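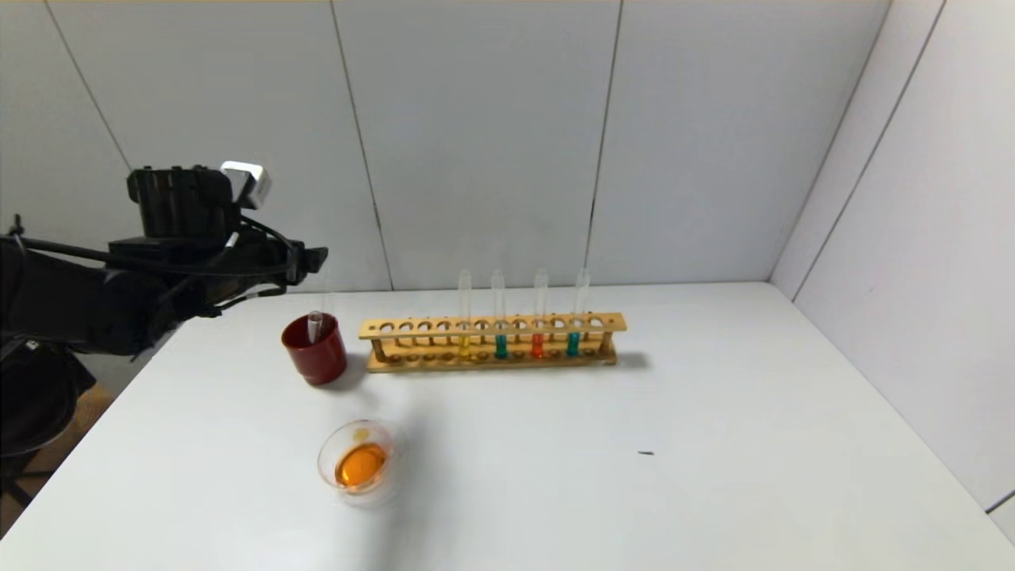 Figura 3. Puesto de trasvase con el brazo, la gradilla de madera y el vaso rojo. Laboratorio de control de Vendska.

4.2. El puesto de trasvase y el reparto de tareas

El puesto de la Figura 3 es el segundo de los que se instalaron en Vendska y el único que se observó de forma continua. Mesa blanca, paneles blancos detrás y a un lado. El material es el mismo que se usaba a mano: tubos de vidrio, gradilla de madera, una placa de vidrio poco profunda para el líquido naranja. Se mantuvo a petición del turno de tarde, que no quería aprender dos juegos de material. Decisión menor en apariencia, pero condiciona casi todo lo que sigue.

Antes de la automatización el trasvase lo hacía una sola persona de principio a fin. Recogía la muestra, la pasaba, anotaba, lavaba. Con el brazo la tarea se parte. El operario prepara la gradilla y retira los tubos; el brazo coge y coloca; otra persona (no siempre la misma) revisa el registro al cierre. De las 11 personas entrevistadas, 8 describen su trabajo actual con verbos de espera: vigilar, estar pendiente, quedarse cerca. Ninguna los usó al hablar del procedimiento anterior.

Sobre la espera. No es tiempo libre. El protocolo de Peltum, proveedor de la integración, pide que haya alguien al alcance del paro mientras el brazo se mueve, y en la práctica eso fija a una persona a menos de dos pasos de la mesa. Una técnica del turno de tarde: «Antes me cansaba la muñeca, ahora me canso de mirar». Otro entrevistado habla de «hacer de niñera», expresión que circula bastante y que la jefatura prefiere evitar. Lo de la muñeca sí conviene recojerlo: las quejas por molestias en mano y antebrazo bajan en todas las entrevistas, también en las más críticas con el cambio.

Preparación. Aquí aparece trabajo nuevo que no figura en ninguna descripción de puesto. Colocar la gradilla paralela a la pared del fondo. Dejar libre la parte derecha de la mesa. Comprobar que el tubo suelto en el vaso rojo está donde el brazo espera encontrarlo; un tubo apoyado de lado contra el borde se agarra peor que uno en la gradilla y el personal lo sabe, aunque el manual no lo diga. El vaso rojo, por cierto, no estaba en el diseño original. Lo puso alguien del turno de mañana para los tubos vacíos pendientes y se quedó. Peltum lo incorporó a la rutina en noviembre.

Limpieza. Punto de fricción. Los restos de líquido en el borde de la placa los limpiaba quien trasvasaba, sin pensarlo. Ahora no está claro a quien le toca. El que prepara dice que no ha vertido nada, el que revisa llega cuando ya está seco. En las notas de campo el asunto sale 11 veces, más que cualquier fallo de agarre. Se resolvió a medias con una hoja de turnos pegada fuera del puesto.

Cualificación. Noonan (Bláthnaid Noonan, responsable de formación durante el periodo de estudio) defendía que el personal aprendiera a corregir posiciones sin llamar al proveedor. Se formó a dos personas. Efecto doble: menos paradas largas, pero también una jerarquía informal que antes no existía. Las consultas van a ellas, incluso en su descanso, y el suplemento salarial se seguía negociando al cerrar la recogida de datos. Compárese con el caso Vullora (sección 5.1), donde la formación fue general y más corta y las diferencias entre compañeros casi no aparecen.

El color como referencia. Detalle que no esperábamos. A mano, los técnicos distinguían los tubos de un vistazo, verde azulado, rojo anaranjado, amarillo pálido, y ordenaban según su costumbre. El sistema trabaja por posición en la gradilla y no por color. Hay que rellenar por orden de agujero. Varios entrevistados siguen agrupando los tubos en una mitad, a la derecha, «para verlos juntos», y luego ajustan la lista en pantalla. Stępień llama a esto trabajo de acomodación; nosotros usamos el término con reservas, ya que en Vendska los ajustes van en las dos direcciones y el caso del vaso es buena prueba de ello.

Limitaciones de esta parte: una sola planta, un solo puesto observado, turno de noche sin entrevistar por falta de permiso. Los tiempos de espera proceden de notas manuales y se tratan aparte en 4.3.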